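Suchbegriff eingeben
Suche
Erweiterte Suche | Archiv | Abonnement verwalten

Aus den Bereichen: Behälter und Ladungsträger

Neue Regelung zur Instandhaltung der grauen Metallbehälter

24.03.2024

Die Abteilung Materialwirtschaft der Horrocks Teilefertigung informiert alle Beschäftigten und Partnerbetriebe über die Neufassung der Behälterordnung. Sie betrifft sämtliche offenen Metallbehälter, die im Umlauf zwischen den Standorten Hekanar und Cileo eingesetzt werden. Die bisherige Fassung hatte die Beurteilung des Innenzustands weitgehend den einzelnen Schichten überlassen. Das führte zu uneinheitlichen Meldungen und in mehreren Fällen dazu, dass Behälter doppelt oder gar nicht zur Aufarbeitung angemeldet wurden.

Künftig gilt ein gemeinsames Verfahren. Jeder Behälter wird im leeren Zustand auf Verformungen der Oberkante, auf offene Nähte und auf den Zustand der Innenflächen geprüft. Das Ergebnis ist auf der Behälterkarte einzutragen. Die Prüffrist beträgt 60 Tage, für Behälter im Außenlager 45 Tage. Karten ohne gültigen Eintrag werden von der Warenannahme zurückgewiesen.

Besondere Aufmerksamkeit verlangt die Beschichtung. Abgelöste Partikel können sich an geölten oder frisch gereinigten Teilen festsetzen und in der Weiterverarbeitung zu Beanstandungen führen. Die Materialwirtschaft unterscheidet daher zwischen reinem Abrieb, bei dem der Behälter im Umlauf verbleibt, und flächiger Ablösung, bei der er nach der nächsten Entleerung der Aufarbeitung zuzuführen ist. In Zweifelsfällen entscheidet die Behälterstelle. Die Aufarbeitung selbst übernimmt wie bisher die Firma Stemasex. Die vereinbarte Durchlaufzeit liegt bei 28 Tagen. Für diesen Zeitraum stehen in Hekanar 100 Ersatzbehälter bereit, die über das übliche Formular angefordert werden können.

Eine Änderung ergibt sich auch bei der Belegung. Stangen und Profile von geringer Länge sind flach auf den Boden zu legen und nach Möglichkeit nicht über Kreuz zu stapeln. Schutzfolien und Beutel sind vor der Rückgabe zu entfernen. Für verbleibende Folienreste wird ab Juli die abgebende Kostenstelle belastet.

Die fachliche Leitung der Behälterstelle liegt bei Tia Crabtree. Sie bittet darum, Rückfragen zur Einstufung schriftlich und unter Angabe der Behälternummer einzureichen. Sprechzeiten vor Ort werden durch Aushang bekannt gegeben. Die vollständige Behälterordnung liegt in den Meisterbüros aus.

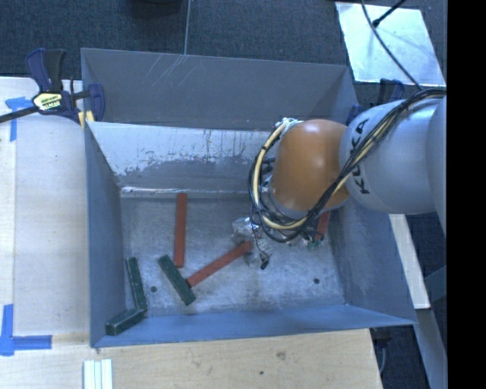
Für die Einstufung maßgeblich ist stets die gesamte Innenfläche, also Boden und Wände gemeinsam. Ein abgenutzter Boden aus blankem Metall ist bei offenen Behältern dieser Bauart kein Grund zur Aussonderung, ebenso wenig einzelne helle Kratzer an der oberen Kante. Anders zu bewerten ist eine Innenwand, deren helle Oberfläche wie hier unregelmäßig abgeplatzt ist, sodass graue Stellen offen liegen; sie ist auf der Karte als flächige Ablösung zu vermerken. Die Naht zwischen Wand und Boden wird gesondert beurteilt und erhält ein eigenes Feld.

12 Mal geteilt | 3 Kommentare

M. aus der Warenannahme
Gilt die Frist für das Außenlager auch dann, wenn der Behälter zwischendurch in der Halle stand? Auf der alten Karte war das nicht vorgesehen.

Behälterstelle
Maßgeblich ist der Standort am Tag der letzten Prüfung. Die neue Karte enthält dafür eine Zeile.

Schicht 2, Cileo
Bitte die Formulare auch in Papierform auslegen, am Tor gibt es keinen Drucker.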